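Speaker notes – "The Second Half of the Laundry"
Belmiro Peixoto, for the parents' evening at the Moreira hall, January

(Wait for the chairs to stop scraping. Water on the left side of the lectern, clicker in the right pocket.)

Good evening, everyone, and thank you for coming out on such a cold night to hear a man talk about folding gym clothes. I see a few faces from last season and I'm very glad you're back, and I see a few new ones, and I promise we'll be finished in time for you to get home and put the next load in.

My name is Belmiro, and I look after the kit for the Clurora youth basketball program. When I took over there were 51 children on the list and now there are 60, and every one of them has a jersey and a pair of shorts that come back to me at the end of the season. They come back in grocery bags, in shoeboxes, and once inside a soup pot, which I still have if anyone would like to claim it. (Pause, look at the back row.)

Last season I kept a tally on the inside of the closet door, one pencil stroke each time I folded a piece of uniform, and I got to 343 before I lost the pencil. So I've had some practice, and I've also had a lot of time to think about why a clean uniform so often ends up looking like it spent the night under a mattress.

My answer is that we're all pretty good at the first half of laundry. We wash, we dry, we feel pleased with ourselves, and then everything goes in a heap on the nearest soft thing. I do it too. My wife Mara will tell you that I do it too.

(Next slide. Leave both pictures up through the whole section on shorts.) 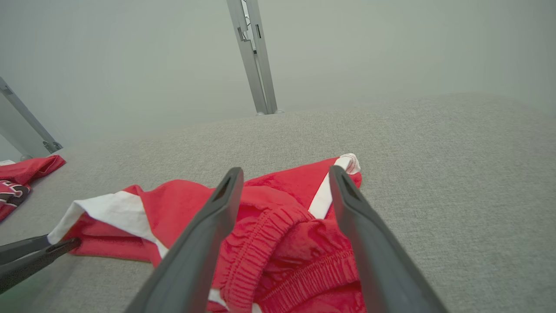
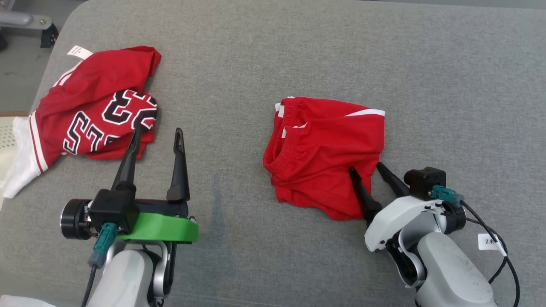
Red shorts in both pictures; the jersey with the big number is in the second.

Let people look for a moment. Somebody usually says "that's my sofa" and it's nice to let them.

I want to start with the shorts, even though everybody wants to start with the jersey. Look at the waistband. Elastic pulls itself in, so you get all those little ripples, and while the band is gathered up like that the legs will never lie straight, however much you smooth them. So the waistband comes first. Take hold of it at both sides, give it one good gentle stretch, and lay it down flat with the front on top of the back. Then go and find the legs.

Now the white trim, which is your best friend. (Point at the white stripe on the shorts.) On a plain pair of shorts you have to hunt for the side seam, but with a stripe you can bring one side over onto the other, stripe to stripe, and if they match you're nearly done. Fold up from the hem to the waistband and you have a rectangle. It can be a rough rectangle! I'm very fond of a rough rectangle. It stacks, and it goes into a bag, and the child will have it out again in four seconds anyway.

(Take the practice shorts out of the bag and do it once, slowly. Then once more for the back rows.)

All right, the jersey. The trouble with a jersey is the number. On the slide it has a crease running through it and you have to work a little to read it, and a big printed number that's left folded every which way can hold on to those creases for a good long while. So I lay mine face down, number up, and smooth outward from the middle with the flat of my hand, the way you'd smooth a tablecloth. Then the sides come in behind, so the number stays whole across the top of the bundle. You can read it without opening anything, and on game morning with a line of nine-year-olds in front of me that is a real blessing.

A word about the care label. You can see one poking out near the collar. Please don't cut them off – I know they itch, and I know the scissors are right there – but I do go by them when I have a mixed pile. If a label really bothers your child, bring it to me and I'll stitch it down. I'm not fast but I'm neat.

(If time is short, skip to the bags. If not, tell the story about the Stollik tournament and the pink socks. Keep it under 2 minutes this time.)

Bags are by the door, one per player, with the name on a strip of tape. Shorts go on the bottom, jersey on top, number facing up. Please send them back the same way, and please check the kitchen for anything that might be holding a uniform.

I'll take questions now, and then I'd love it if you'd come up and have a go at the practice pile. Mara has made almond cake, so wash your hands after the cake and before the jerseys.

(Switch the slide off. Leave the hall lights on for the folding.)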